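Prilter library to lend framed art starting in February

Cardholders at the Prilter public library will be able to borrow framed prints and paintings along with their books starting in February, under a program approved by the library board.

The collection opens with 300 works. Most are prints, with a smaller group of original paintings donated by artists in the county. Each piece can be kept for 70 days and renewed once if no one else has asked for it.

"People move into an apartment and leave the walls bare for years because frames cost so much," said Ifeoma Bassey, the library's director. "We already had the shelving in the basement, so the main expense was glass and hanging wire."

The board set aside $3,000 for framing and repairs. Borrowers will not pay a fee, but they must be 18 or older and have no overdue items on their account.
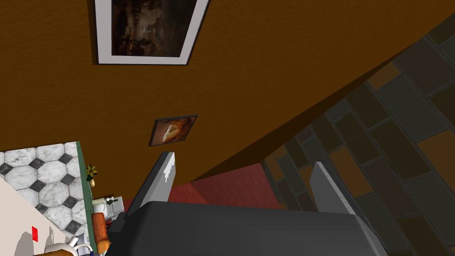
Works will be checked out at the desk on the lower level, which closes at 6 p.m. Each one goes home in a padded bag with two hooks and a printed card showing how to hang it. Staff will check the frame and backing when it comes back.

Detlef Hamann, a retired framer who cut most of the mats, said he used acrylic in the larger pieces to keep the weight down. He asked borrowers to keep prints out of direct sun and away from bathrooms.

The library ran a trial last spring with a small set of prints. Two came back with cracked corners and were repaired. One landscape by local painter Fanni Sipos had a waiting list until the trial ended, and Sipos has since given the library four more.

Bassey said the collection could grow to 600 works if storage allows. Artists who want to donate can pick up a form at the front desk. Pieces must be no wider than 36 inches, including the frame.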